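Flurner bimanual study: frequently asked questions

What is the Flurner study about?
We wanted to know if one policy, trained on a small number of demonstrations, can handle small objects when the thing that holds them changes. Sometimes the toy fruit is in a clear tray, sometimes in a clear bag. Transparent plastic is difficult for depth sensors, so we use colour images only. 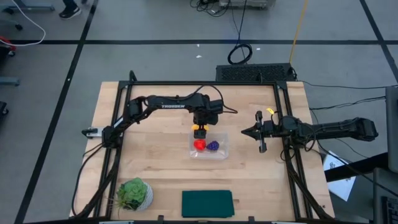 How much data did you collect?
We recorded 2,450 demonstrations over 24 tasks. We removed 116 of them before training, mostly because the video and the joint readings were not in step.

Did you train from zero?
No. We started from the Sunitz base weights and trained further on our own data. One run takes around 300 minutes on our machine.

Why do you leave other things on the table?
The plant and the folded green cloth are part of the test. In our first version, named Zalutton, the table was bare, and the policy failed when we added anything. 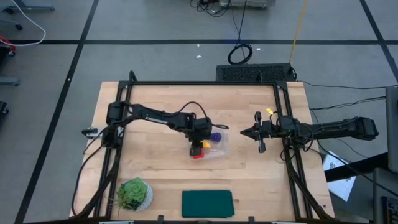

With Chege, the second version, this problem is much smaller, but bags are still harder than trays. A bag changes its shape with every touch – the policy has to look again after each contact, and it does not always do so.

Can I use the code?
Yes, for research. Please read the licence file first. The weights will follow in December.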